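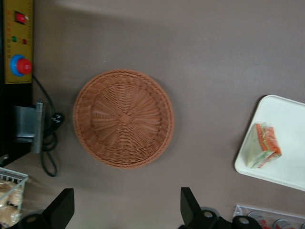 Bread basket, empty. Sandwich, still wrapped. Lunch in two parts.

OK so a few of you asked about the basket after I mentioned it last week and I have far too many opinions about it, so, thread.

I've been looking for a round bread basket since we moved to Uvside. The old one was a long oval thing that only ever fit a baguette, and we are not really a baguette house. We are rolls people. Sometimes half a loaf of rye people.

This one came from Montecinos, the little housewares place down the hill from the post office. It was on the bottom shelf under a stack of placemats and had no price on it. The guy at the register looked at it, looked at me, and said 3 dollars. I did not argue!!

What sold me is the bottom. There's a little square knot right in the middle and all the strands shoot out from it like a sunburst. I kept flipping it over in the store to see how it was done. I still don't really know how it was done.

The rim is a fat braid, which I love, because the oval one had a skinny rim and it started unraveling at one end. I used to tuck the loose bit under with a butter knife every few days. Not a system I'd recommend.

It's pretty shallow. If you pile rolls in there they will go over the side, ask me how I know. Five or six dinner rolls is comfortable. A big loaf, no, leave that on the board.

Somebody asked about crumbs. Yes, there are crumbs. They get down in the weave and they live there. I put a cloth napkin in for anything with seeds and skip it for plain stuff. Then I take the basket out on the back step and give it a good whack on the bottom.

Please don't put wicker in the dishwasher. Elba Zúñiga did it to hers in April and it came out shaped like a taco. She's using it for mail now and says it's better at mail.

I wipe mine with a barely damp cloth and let it sit upside down overnight. If it gets greasy (garlic bread, I regret nothing) a drop of dish soap on an old toothbrush, quick rinse, and dry it right away with a towel.

Now the sandwich, because I know some of you only clicked for that.

Triangle, plastic wrap, orange and a bit of green showing on the cut side. I'm a sucker for a sandwich with color in it. A beige sandwich makes me sad before I've even opened it.

If you want to make something along those lines at home, my version is grated carrot, a spoon of mayo, lemon, salt, and a lot more black pepper than you think. Let the carrot sit in the lemon and salt ten minutes and then squeeze it out over the sink. Squeeze harder. Soggy bread is the whole problem with carrot sandwiches.

Lettuce goes against the bread on both sides. Butter first if you're fancy. Hjalti Kárason puts cheddar in his and he is allowed to, I just don't want to hear about it.

Wrapping: I do the whole sandwich tight in plastic, let it sit in the fridge for half an hour, then unwrap it, cut it corner to corner and wrap each half again. I know that's twice the plastic. I've tried the beeswax sheets from Doreck and they're great for cheese, but the corners pop open on me every single time. If you have a trick, I'm all ears.

Also a plug for eating off a tray. I resisted this for years, I thought it was a hospital thing. But a white one with rounded corners and a little lip keeps the mess in one place and you can carry your cup on it too. I'm a tray person now, it happened fast.

Someone in the replies wants to know if the basket comes bigger. I went back and asked, and they had one larger one with a handle for 70, which, no. Beautiful though. I held it for a while.

Suter has something close to mine in their catalog but with a flat woven bottom, no sunburst. If you just need a thing to hold bread, it's probably fine. I'd miss my little knot.

Next up I want to try proofing a small round loaf in it with a floured cloth. Thinking 900 grams is too much dough for something this shallow, so maybe half that? Bakers please weigh in before I do something silly.

Update: three of you have already said half is still too much. Fine. Rolls it is.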